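4 对“收尾完整度”的检讨

4.1 指标从何而来

前一节沿用了 Carnulum 项目的“收尾完整度”，把它当作衡量家庭厨房餐后整理的主要变量。沿用归沿用，本文对这个指标始终不太放心。它的定义写得很干脆：一餐之后，台面上所有装过食物或饮料的容器都已倒空，残渣进了垃圾桶，桶盖合上，即记为完整；缺一项记为不完整。问题在于，“倒空”“残渣”“合上”这几个词在问卷里看着没有歧义，到了真正的桌面上却处处要人拿主意。拿主意的人不同，分数就不同，而 Carnulum 的报告对此只字未提。

该项目最常被引用的结论来自 95 户家庭的自填表。填表人被要求在晚饭后回忆当天的收拾过程，逐项打勾。报告据此断言，垃圾桶离容器越近，收尾越完整。这个说法听上去合情合理，后来的几篇文章也就照单全收，有的甚至据此建议把小号垃圾桶直接搬到台面上使用。本文作者翻查了能找到的全部附表，没有看到距离是怎样量出来的。表上只有“手边”“几步之内”“另一间屋”之类的选项，由填表人自己勾选。一个收拾得很顺手的人，大概更愿意说桶就在手边；一个嫌麻烦、把杯子留到第二天的人，也更容易觉得桶放得远。距离与完整度出自同一个人的同一次回忆，两者相关，恐怕说明不了多少问题。

还有一层疑虑更基本。把“整理”压缩成一串完成或未完成的动作，等于预先假定每户人家心里都有同一张清单。Thaddäus Fankhauser 在本研究预试阶段做过一轮入户访谈，受访者里有人认为杯底留一口茶完全不算没收拾，有人则连滤网上沾着的一粒芝麻都要冲掉才肯离开厨房。前者在 Carnulum 的表上会把自己记为完整，后者遇到一天没冲干净，反倒老老实实记了不完整。照这样算下去，最讲究的人得分最低，也并不奇怪。

4.2 把桌面缩小之后

为了弄清楚歧义究竟出在哪里，本研究没有继续扩大样本，反而把桌面上的东西减到很少：一只套了袋的垃圾桶，一件带孔内层的容器，一只留有液体的杯子。选这几样，是因为它们在预试访谈里引起的争论最多。碗碟一类反而很少有分歧，碗里有没有饭粒，多数人一眼就能说定。

桌面布置如图 1 所示，浅色木纹方桌，翻盖垃圾桶立在桌上靠左，盖子掀开，金属容器居中，透明小杯在它右边。按照 Carnulum 的定义，这样的桌面属于“未完成”，理由有盖子未合和杯中有液体两条。至于金属容器算不算第三条，定义给不出答案。

我们请两名编码员各自给这一布置打分，事先不让他们讨论。两人都判为不完整，照通常的算法，一致性可以说非常好。可是请他们写出理由之后，这种一致就散了。一人认为主要的缺项是容器，液体倒在其次；另一人根本没把容器算进去，他写的是“这东西本来就应该放在那里”。总分相同，依据几乎不重叠。若只报告总分，读者会以为两人看到的是同一件事。许多研究恰恰只报告总分。

对带孔内层的辨认尤其能说明问题。内层呈橙褐色，小圆孔排得很整齐，外圈是拉丝的银色边。一名编码员写“空气炸锅的炸篮”，另一名写“沥水用的”。假如是炸篮，餐后整理就意味着倒碎屑、擦油；假如是沥水篮，它可能只需要控一控水，甚至在这一餐里根本没有派过用场。名称一旦定下，后面的判断也跟着定了，而名称本身是猜的。至于那层橙褐色究竟是材质原有的颜色，还是用久了留下的，单凭看也说不准。本文不打算替编码员作裁决，只想指出，Carnulum 的表格要求填表人在这类物件旁边直接打勾，没有给“认不出”留任何位置。

杯子看似简单一些。透明小塑料杯，底部一截褐色液体，任谁也不会说是空的。但“有液体”与“待倒掉”之间仍隔着一步。有人会把没喝完的茶留到饭后再喝，有人用杯子接调料汁，预备下一顿再用。若把一切剩余液体都归为“残余”，就是替这户人家决定了它不要了。编码手册里写着“凡杯中有液体者记为残余”，这一句省去了许多争论，也省去了许多本来应当记录的东西。

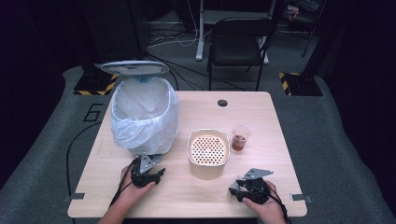 4.3 动作次序的问题

比名称更棘手的是次序。Coşkun 分步表在这一领域用得很广，它规定餐后整理按“先固后液”进行：先倒碎渣，再处理液体，最后合盖。表后附有解释，说液体先入桶会使碎渣粘在袋壁上，增加异味。解释很顺，可惜没有附任何观察。我们在预试中请受访者照自己的习惯做一遍，先倒液体的人不在少数，问他们为什么，回答多半与异味无关，只是杯子轻，拿起来方便，或者杯子离手近。还有人从不往垃圾桶里倒液体，一律倒进水槽。分步表里没有水槽这一项，这些人便无从归类，最后统统被记为“步骤缺失”。

把去处不同的动作记成缺失，是一个不小的错误。一户人家把茶倒进水槽，把碎渣磕进垃圾桶，收得干干净净，按分步表却永远拿不到满分。反过来，一户人家把半杯茶连同碎渣一股脑倒进套袋的桶里，盖上盖子，分数倒是满的，只是提袋子的时候要小心了。我们很怀疑设计这份表的人自己是否在厨房里照着它做过。

Curska 的家用指南走得更远，它建议带孔的篮子在桶口上方停留 15 秒再移开，以便残液滴尽。指南把这一条写得十分具体，后来有两篇文章将它当作编码标准，停留不足者一律扣分。本文作者没有找到这个时长的出处。篮子里装的是薯条碎屑还是焯过的青菜，孔眼大小如何，沾的是油还是水，滴尽所需的时间不可能一样。把一个来历不明的数字写进编码手册，好处是秒表一按就有结果，坏处是结果与它声称要测的东西没有多大关系。我们在本研究中不记时长，只记篮子移开桶口之后桌面上有没有新增的滴痕。这样的记法也有毛病，浅色木纹桌面上的清水滴痕很难辨认，深色汁液则一目了然，因此测出来的多少带着颜色的偏差。我们承认这一点，但它至少是一个知道方向的偏差。

次序问题还牵涉到盖子。翻盖桶与无盖桶在 Carnulum 的数据里被合并处理，合并的依据是“盖子不影响投放”。对只剩一只手空着的人来说，这话站不住脚。受访者里有一位左手端着篮子，右手拿着杯子，站在合着盖的桶前面，最后把杯子放回桌上去开盖，然后就把杯子忘了。那只杯子在当晚的表上被记为“未倒空”，看上去像是疏忽，追究起来是盖子的缘故。若桶盖一开始就掀着，整件事不会发生。可见“桶盖打开”在收拾过程中是一种准备，到了收拾结束时才变成缺项。Carnulum 的定义只看结束那一刻，对先前的状态没有兴趣，于是把准备和缺项记到了同一栏里。

有人或许会反驳，完整度本来就是一个结果指标，不必追究过程。我们不反对结果指标，只是结果指标要求研究者知道哪一刻算是结束。厨房里没有人按铃。有的人家收到一半去接孩子，回来接着收；有的人家习惯把桶盖敞着等最后一拨果皮。问卷把“晚饭后”当作一个时点来用，而在我们接触到的多数家庭里，它是一段时间，且长短相差很大。

4.4 袋子的褶边

垃圾袋在文献里几乎不占篇幅，通常以一句“垃圾桶均套袋”带过。这句话掩盖的东西比它说出的多。

薄塑料袋套进小桶，很少能套得服帖。袋子往往比桶大一圈，多余的边翻出来，搭在桶沿上，垂在桶身周围堆成一团。本研究所用的白色半透明袋也是如此。编码手册起草时，我们原打算把“套袋是否妥当”列为一项，试了几次就放弃了。一名编码员坚持袋边必须全部翻过桶沿才算妥当，至于外面堆成什么样子不必管；另一名编码员认为堆着的袋边会被容器勾住，应当收紧。两种说法都有道理，但据此打出来的分数毫无可比性。

Curska 指南对此倒有明确的主张：袋边外翻越宽，投放时越不容易洒漏。我们试图在已有的材料里找到支持，没有成功。预试时的印象甚至相反，袋边堆得多的一侧，篮子边沿碰上去容易带动整只袋子往下滑，碎渣便落在袋子与桶壁之间。这只是印象，没有系统记录，写在这里仅仅为了说明相反的情形同样说得通。一项建议若连方向都可以反过来讲，就不宜当作标准使用。

桶的位置也需要交代。我们把垃圾桶放在桌面上，与容器同高。日常厨房里桶多半在地上，放在桌上投放省力得多，身体不必弯下去，视线也能越过桶沿看到袋内。这种布置对“离得近就收得干净”的假说极为有利。倘若在如此有利的条件下，编码员之间对何谓干净仍有分歧，那么把分歧归咎于距离就更加没有理由。反过来也要提醒读者，不能从桌面上的布置推断地上的桶会怎样，本研究没有做过这样的比较。

4.5 自填与旁观

Stallside 社区的那组数据常被拿来替 Carnulum 辩护。辩护者说，Stallside 同时收集了自填表和旁观记录，两者大体吻合，因此自填表可信。我们仔细读了它的操作说明。旁观者在每一餐之后拿到住户已经填好的表，再对照厨房逐项核实。也就是说，旁观者先看答案，后看桌面。这样得到的吻合能证明什么，实在不好说。换一个次序，让旁观者先记，住户后填，吻合程度也许依旧很高，也许会掉下来，Stallside 没有做，我们也无从知道。

旁观记录的措辞也值得一读。其中大量出现“基本收好”“略有剩余”“可接受”，到了汇总表里，这些全部变成了“完整”。从“略有剩余”到“完整”，中间那一步由谁完成，依据什么，说明书没有写。Fankhauser 曾就此重新归并过一小部分条目，采用较严的口径时，相当一些“完整”会变为“不完整”，采用较宽的口径则几乎不变。他没有给出哪种口径更正确，我们认为这种克制是对的，因为现有材料不足以回答。需要追问的是，一个指标的高低若主要取决于归并时的宽严，它还能不能用来比较不同的人家。

自填表还有一种不易察觉的偏向。它只问表上有的东西。前文提到的带孔容器在 Carnulum 的原表中没有对应条目，住户如果在意，会把它写在“其他”一栏，不在意就略过。于是“其他”一栏写得越多的人家，待办的东西也越多，完整度更难达到。有的研究用“其他”栏的字数来衡量填表认真程度，又用完整度来衡量收拾的认真程度，然后惊讶地发现两者负相关。这种负相关大半是表格自己造出来的。

我们也考虑过让旁观者一直留在厨房，从头记到尾。试过之后觉得不可行。受访者在有人看着的时候会多擦一遍桌子，会把平时不倒的茶倒掉，还会解释自己为什么这样放。解释是很有价值的，但当一个人一边收拾一边解释，他收拾的次序已经受了影响。本研究因此把解释放在收拾之后，由受访者对着桌面补述。补述难免有事后找理由的成分，读者引用时请留意。

4.6 本文的处理办法及其不足

基于上述考虑，后文不再报告总的收尾完整度，改为分别报告三类记录：容器中还剩下什么，剩下的东西去了哪里，以及判断者对物件的称呼。第三类记录在以往研究中几乎没有，我们认为它最不该省略。编码员如果把同一件东西叫成两个名字，就把两个名字都留下，不通过讨论消除。讨论当然能够达成一致，但达成的往往是嗓门较大或资历较深的一方的意见，写进论文里则变成了“经协商后取得共识”。

液体一项，我们只记有无与颜色，不记名称。褐色的液体可以是茶，可以是可乐，也可以是稀释的酱汁，看一眼杯底就写“茶”，是在用记录者的生活习惯填补他不知道的部分。去处一项分为垃圾桶、水槽、留用与不明，其中“不明”必须保留，不得在汇总时并入其他类别。我们预计它会占去不小的比重，这会使表格难看一些，也会使后续统计失去一部分力量。

桶盖单独记录，不与其他项目合并，并注明是收拾之前还是之后。袋子只记有无，不评好坏。带孔的容器，记其中有无可见的碎屑，看不清的写看不清。颜色深浅不作为是否洗净的依据，这一条是从前面的争论中得来的：同样的橙褐色内层，在一人眼里是用过，在另一人眼里是新的，而两人都说得十分肯定。

这样做的不足很明显。第一，记录变得琐碎，不同家庭之间难以排出高下。对希望得到一个分数的读者，本文帮不上忙，我们也怀疑这样的分数目前是否有人能给。第二，物件减少之后，桌面离真实的晚餐现场更远了。真实的台面上有抹布、油瓶、半根黄瓜、孩子的作业本，许多没收拾完的情况正是由这些东西引起的。我们在简化的桌面上看到了定义的毛病，却不能由此推断在杂乱的台面上这些毛病会更重还是更轻。按常理应当更重，但常理在这个领域里已经被用得太多。第三，编码员只有两名，他们的分歧足以说明定义有漏洞，说明不了漏洞有多大。

另有一点与解释有关。本文对 Carnulum、Curska 指南和 Coşkun 分步表的批评，针对的是它们作为测量工具的用途。住在厨房里的人愿意按哪份表来收拾，是另外一回事。分步表贴在冰箱上也许确实让一些人少忘一只杯子，指南所说的停留时间也许让一些人少擦一次桌子，这些效果本文既没有测，也不否认。只是从“有人觉得好用”走到“可以据此打分”，中间缺的步骤很多，而现有文献多半是一步跨过去的。

下一节按上述三类记录整理入户材料。凡沿用原项目名称之处均加引号，以示我们只借用其名，对它所指的内容保留意见。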